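Brasthorpe Home & Laundry Board > Closets and Storage

Elastic-waist shorts: hang or fold?

birnwood_beth
Joined: August
Posts: 6

I'm redoing my closet after a move and I have run out of drawer space. The dresser that came with the new apartment has two working drawers, and one of them is all socks and underwear. The closet rod is long and mostly empty, so I would like to get the summer shorts onto hangers.

The trouble is that most of my shorts are thin pull-on ones with gathered elastic at the waist. No belt loops, no zipper. I have a stack of plain wire hangers with a coated finish, no clips. If I fold the shorts over the bottom bar they slide off by morning. So I have been putting the shoulders of the hanger inside the waistband and letting the elastic hold. 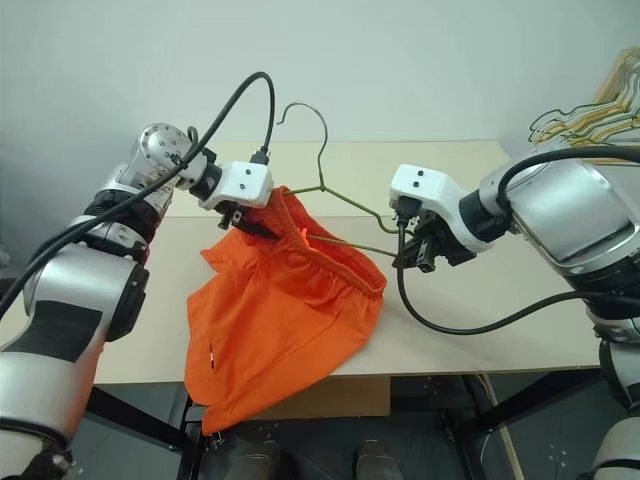 Orange shorts going onto the green wire hanger, waistband over one shoulder.

Does this ruin the elastic over time? And is there a way to get the second side on without the first one popping off?

----

vlytvynenko
Posts: 900

I have hung pull-on shorts this way for years and it is fine as long as the hanger isn't wider than the relaxed waistband. That is the whole test. Lay the shorts flat, put the hanger on top, and see how far the ends stick out past the waist. A little is OK. If you have to haul on the elastic to get the second shoulder in, the hanger is too wide and the waist will go slack by the end of the season.

For getting it on: do one shoulder all the way, out to the tip, and keep a pinch on the waistband there while you feed the other side. Most people let go too soon.

– Vasylyna Lytvynenko

----

mjacobs_laundry
Posts: 187

I disagree with hanging them at all. Gathered elastic is meant to sit relaxed. Put it under tension for months and the rubber gives up, and it doesn't matter whether it's a little tension or a lot. I did alterations out of a shop on Polishchuk Street and replaced plenty of waist elastic. Several of those customers hung everything they owned.

Fold them in thirds and stand them in a shoebox on the closet shelf. You don't need a drawer for that.

Mbali

----

vlytvynenko
Posts: 900

Your customers also wore the shorts and put them through a hot dryer. I would blame the dryer first. Elastic that gets cooked every week goes whether it lives on a hanger or in a shoebox.

----

mjacobs_laundry
Posts: 187

The dryer is bad too, I'll give you that. I still don't see the sense in adding to it.

----

rod_and_shelf
Posts: 2

You can bend the wire hangers. Grab both ends and pull them down and in a bit until it's narrower than the waist. Takes a few seconds each. Then there's no stretch and you don't have to have this argument.

They do look terrible afterward.

----

birnwood_beth
Posts: 6

Thanks, all. I tried the flat test on the table. I didn't bother smoothing the legs out and left the waist alone so it could pull in as far as it wanted. 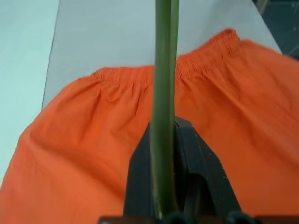 I should have done it that way from the start, because I had been judging the width by holding the shorts up in the air, and I always stretch them a little without meaning to. Laid down and left alone, the waist is a good bit narrower than I had in my head. With the hanger on top, both ends stick out past the elastic. By Vasylyna's rule that is too wide, at least for this pair.

I bent one hanger like rod_and_shelf said. It went lopsided, but the shorts are on it and the waistband isn't pulling. The closet door stays shut anyway so I don't much care how it looks.

Question for Mbali: when you fold yours in thirds, is that lengthwise first? Thin fabric doesn't want to stay folded for me. It slumps over in the box.

----

mjacobs_laundry
Posts: 187

Put one leg on top of the other so you have a long strip. Tuck the crotch point in so the edge is straight. Then fold the strip in thirds starting from the hem, so the waistband ends up on the outside. The gathers are the thickest part and they hold the bundle together.

If they slump, the box is too big. Pack them snug or put a rolled towel at the end to take up the slack.

----

vlytvynenko
Posts: 900

Or get clip hangers and be done with it. The Ronedbridge ones from the hardware store are decent. Clip at the side seams and let the middle sag.

----

mjacobs_laundry
Posts: 187

Clips leave dents in thin fabric. You can see them from across the room.

----

vlytvynenko
Posts: 900

Put a scrap of felt under the clip.

----

rod_and_shelf
Posts: 2

Kids' hangers. Same shape, narrower, cheap. I forgot about those when I wrote my first post. My daughter outgrew hers and I use them for all my gym shorts now.

----

birnwood_beth
Posts: 6

Kids' hangers might be the answer. I'll pick up a pack this week and put the pairs I wear most on those. The rest can go in a shoebox, folded Mbali's way, and I'll see in spring whether the waists feel any different.

Does anybody know if the coated wire ones leave marks on light colors? I have a white pair I haven't hung yet.

----

vlytvynenko
Posts: 900

Only if the coating is chipped. Run a damp white rag along the wire and look at the rag.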